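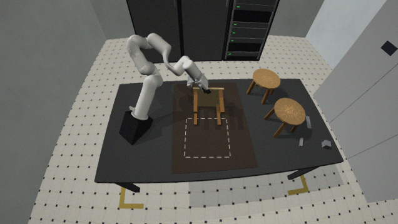
Robot arm at a small wooden furniture frame (computer rendering).

Fact Checker, Historical Fiction and Popular Religion (part-time, remote)

Banesico publishes reader's guides to novels that make claims about history. The Henao series covers fiction dealing with early Christianity, church councils and disputed manuscripts. We are hiring one fact checker for the next title in the series, a guide to three novels about the Council of Nicaea.

The post is for 8 months, starting in September, at 43 hours per month. Work is paid monthly at a fixed rate, stated in the contract before signing.

Duties

Check each historical statement in the draft against a primary source in translation or a current scholarly edition. The draft contains nearly 500 such statements.

Mark each one as supported, unsupported, disputed or outside the evidence. Disputed items need a note of up to 300 words setting out the main positions, with page references.

Keep statements made by a character separate from those made by a narrator or in an author's preface. The guide treats the three differently, and the marking sheet has a column for this.

Report errors in our own text in the same way as errors in the novels.
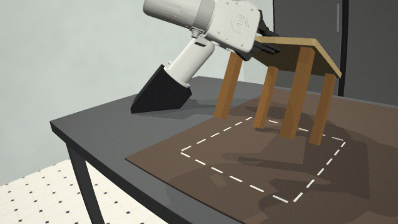
Requirements

A degree in church history, classics, religious studies or a related field, or equivalent editorial experience.

Reading knowledge of Greek or Latin. Coptic is useful but not required.

Familiarity with the standard collections of noncanonical gospels and with the dating arguments for them.

Applicants of any religious background or none may apply. The guide does not argue for or against belief, and notes should be written accordingly.

How to apply

Send a résumé and one sample of annotated source work to the Grirley office of Banesico, marked "Henao fact checker." Samples in PDF are preferred. Shortlisted applicants will be sent a paid test passage from the Truswood edition of an earlier guide, to be returned within 8 days.

Applications close at 5 p.m. on the last working day of June.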